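Household Science 5: Floors and Dust
Handout 4 — hard floors, stone and stone-look
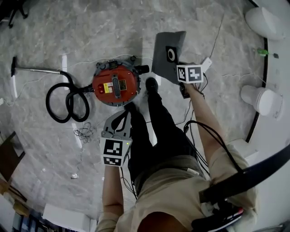
Gray marble-patterned floor, red vacuum cleaner.

Notes by Urszula Sowa. Bring these to the practical, I won't be printing again.

Where we got to last time: carpet. Pile, backing, why grit cuts fibers from the bottom up. Hard floors next, stone mostly, wood is handout 5.

1. What is dust anyway

Mixed stuff. Skin flakes, textile fibers, soil tracked in on shoes, soot, pollen in season, crumbs, pet hair if there are pets. The share of each changes from house to house so don't write "dust is mostly skin" in the test, it is repeated everywhere and it's not a safe statement. Depends who lives there and what is outside the door.

Two groups matter for floors:

Soft dust — fibers, hair, flakes. Light. Moves when you walk past. Collects along walls and under furniture where the air is still.

Grit — sand, mineral soil, tiny bits of stone. Heavy, stays put, gets walked on. Grit does the damage. Soft dust only looks bad (and bothers people with allergies, see section 6).

Quartz sand is harder than marble. Go back to the hardness scale from the first week: calcite is 3, quartz is 7. Marble is mainly calcite. So every shoe with sand under it is sandpaper on a marble floor. Granite holds up much better, has quartz in it already.

2. Telling the floor type

Marble look can be: real marble, porcelain tile with a printed pattern, vinyl sheet or vinyl tile, laminate with a printed layer. From standing height they can all look alike. Clean the wrong way and you find out which one you had.

Checks, in this order

Pattern repeat. Printed floors repeat. Find one odd vein and look for its twin a few tiles over. Real stone doesn't repeat, although book-matched slabs mirror each other, don't get fooled by that.

Temperature. Stone and porcelain feel cold to the hand. Vinyl and laminate warmer.

Sound. Tap with a knuckle or a coin. Stone and tile hard and short, laminate hollow, vinyl dull.

Edge. Look at a doorway or under a vent cover if you can lift one. In stone the color goes all the way through. Printed porcelain has a thin face and a plain body underneath.

The acid test (drop of vinegar, see if it fizzes). It works on marble but it etches the surface, so NOT on somebody's living room floor. Spare piece only. We'll do it in the practical on offcuts from the Nordin box.

3. Dry cleaning comes first, always

I'm going to repeat this untill you are sick of it. Dry before wet. Water on top of grit makes a gray paste and the mop drags it across the whole room. Then it dries in the grout and you have dirty lines that weren't there before.

Options

Broom. Cheap, quick, throws fine dust up in the air where it hangs and then settles again. OK for crumbs and outdoor dirt. Bad for fine dust.

Dust mop, microfiber. Very good for soft dust on smooth floors. Keep the head on the floor, don't lift between strokes, push in one direction and turn at the end. Shake it outside. Poor at picking up grit, it pushes it along to the edge.

Vacuum. Best for grit and for grout lines. Points below.

4. Vacuuming hard floors

Brush roll OFF or use a hard floor head. A spinning stiff brush flings grit sideways before the suction gets it, and it can scuff a polished face. Some heads have a soft roller made for hard floors, those are fine.

Check the wheels. Nobody's favorite job. A bit of grit stuck in a wheel leaves a long fine scratch and you only see it in low light afterwards. Wipe the wheels and the underside of the head before starting, every time.

Slow strokes. Suction needs time at the opening. Slow pull back picks up more than three fast passes.

Start at the far wall and work toward the door. Edges first with the narrow tool, then the open floor, strokes overlapping a little.

Empty the bin or change the bag before it's full. Airflow drops a lot before the machine sounds any different. Same with a clogged filter.

Hair around the roller: cut along the groove with small scissors, pull out from both ends. Machine unplugged, or battery out. I had a student at Drerkbridge who didn't unplug. She was fine, the scissors weren't.

Question I always get — suction power vs airflow. Suction is how hard the machine can pull when the opening is blocked. Airflow is how much air moves when it isn't. On a hard floor airflow does most of the carrying. On deep carpet you need both. The big number on the box is usually motor watts and that tells you neither one.

5. Wet cleaning

Marble, limestone, travertine: neutral cleaner only. pH 7 or close. NO vinegar, no lemon, no bathroom descaler. Acid eats calcite and leaves a dull patch, called an etch. An etch is not a stain, you can't wash it off, it has to be re-polished.

Porcelain: takes nearly anything. Mild alkaline for greasy kitchens. Skip wax and polish, it has nowhere to go and turns into a sticky film.

Vinyl: neutral or mild, damp mop not soaking. Water gets under seams. No solvents.

Laminate: barely damp. Really barely. Swollen joints don't go back down.

Two bucket method. One with cleaner, one with plain rinse water. Mop into cleaner, wipe a patch, rinse in the plain bucket, wring, back to cleaner. Change the rinse water when you can't see the bottom. With one bucket you are painting the floor with its own dirt by the second room.

Too much product is the most common mistake by far. Film builds up, floor looks streaky, person adds more product. Fix is plain warm water and a clean mop head, maybe twice. Read the dose on the bottle and measure it. For the practical we use Sudolell neutral, dosing card is taped inside the cupboard door.

Drying: dry microfiber on polished stone or you get water marks, more so if your tap water is hard.

6. Dust and air

Short section, you had most of this in the ventilation lecture.

Dry sweeping raises the fine particles. A vacuum with a poor filter does it too, blows the finest part out the back. HEPA only helps if the housing is sealed, otherwise air goes around the filter. Look for a sealed system on the data sheet.

Order of work in a room: high to low. Shelves, sills, lamps, then furniture, then floor. Wait a little between dusting and vacuuming if you have the time so it can settle.

House dust mites: live in bedding, upholstery, carpet. Hard floors give them very little to live in but the allergen still travels on dust, so damp wiping helps people who react.

7. Keeping grit out

Cheaper than any cleaning. Mat outside, mat inside. Coarse outside to scrape, absorbent inside. Long enough that both feet land on it, a small mat gets stepped over. Clean the mats!! A full mat hands the grit back.

Shoes off at the door if the household agrees. Not always your call.

Felt pads under chair legs. Replace them when they go flat, a worn pad collects sand and becomes its own scratcher.

8. Practical

Groups of 4, room list on the board. Each group gets:
— one stone or tile area
— one vinyl area
— offcuts for the vinegar test
— 2 buckets, flat mop, dust mop, vacuum

Write up what floor you think it is and which checks told you. Then the dry step, the wet step, products and doses. If you skipped a check say so. I would rather read "didn't do the tap test" than a made up result.

Write ups due 20th May, on paper, in the tray. Late ones lose marks, same rule as the November unit.

Words to know for the test: etch, grout, pile, pH, neutral cleaner, airflow, suction, sealed system, book-matched, residue

Reading: the Sololport floor care booklet, chapters 2 and 5. Skip the part on waxing, it's out of date. The chart at the back is good, coppy it into your notes.

Wood floors next. Different problem, water is the enemy there, so bring back the moisture table from handout 2.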